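Irnby café loses water for second time this month

Trade was down to takeaway cakes and bottled drinks at the Jatora café in Irnby on Saturday after the taps went off again, the second time in January that the lower end of the village has been left dry.

Water went off shortly before 8am. Back on by mid afternoon for most, though homes at the top of Kuusk Lane were still reporting a trickle at teatime. In all 233 properties were affected, according to the parish council, which has been keeping its own tally after complaints last winter that the official numbers were too low.

The cause is a split main under the road by the old Drollent dairy. Same stretch as last time. Residents say the pipe was patched on the first visit and the road filled in the same evening, and a good many of them are asking why a longer section wasn't dug out while the crew had the hole open.

Bottled water was handed out from the village hall car park from 10am. The queue went back as far as the bus shelter for the first hour, then eased off. People who can't get out were meant to have theirs dropped at the door but several on the priority list told the Irnby newsdesk that nothing came untill after lunch. One household on the list was missed altogether, and neighbours carried round what they could spare.

The primary school was shut anyway, it being the weekend, but the hall had to turn away a children's party and the lunch club was called off at short notice. The lunch club had already peeled its potatoes.

For the café it could hardly have fallen on a worse day. Saturday is the busiest morning of the week, and the coffee machine is plumbed in to the mains so there was no question of running it off bottles. Staff put a notice on the door and kept the counter open until noon. 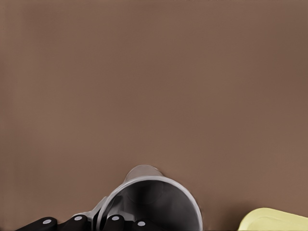 A metal cup. Hot drinks were off the menu on Saturday.

The owners say they lost most of a day's takings, on top of what went the first time, and have asked whether small businesses can claim. The answer so far – only if the supply is off for more than six hours in one go. Whether Saturday counts depends on which end of the village you are standing in. The café reckons it was without water for almost all of its opening hours but its opening hours are short, and that isn't how the rule is written.

The hairdresser next door but one is in the same boat. Appointments moved to next week, a colour sent home half booked in for Tuesday, and the dog groomer behind the garage gave up and went home at nine.

Households do not have to claim, any payment should come off the next bill automatically. Anyone who has moved house since the autumn is advised to check thier details are up to date.

Tap water may run cloudy or slightly brown for a day or so. Advice is to run the kitchen cold tap first until it clears and hold off on the washing machine, particularly whites. Boiling is not needed.

The road at Drollent is down to one lane with temporary lights and will stay that way until the middle of the week. Buses are running but expect delays in the morning, and the stop outside the dairy is out of use – use the one by the church instead. Bin lorries will come up from the Kuusk Lane side, so bins out early please.

The parish council has put the pipe on the agenda for its next meeting and wants somebody from the water company there in person. It asked for the same after the first burst and got a letter. The meeting is open to all, 7pm in the hall, and questions can be handed in beforehand at the post office counter.

Jatora was due to open as normal on Sunday, with the breakfast menu running until 2pm.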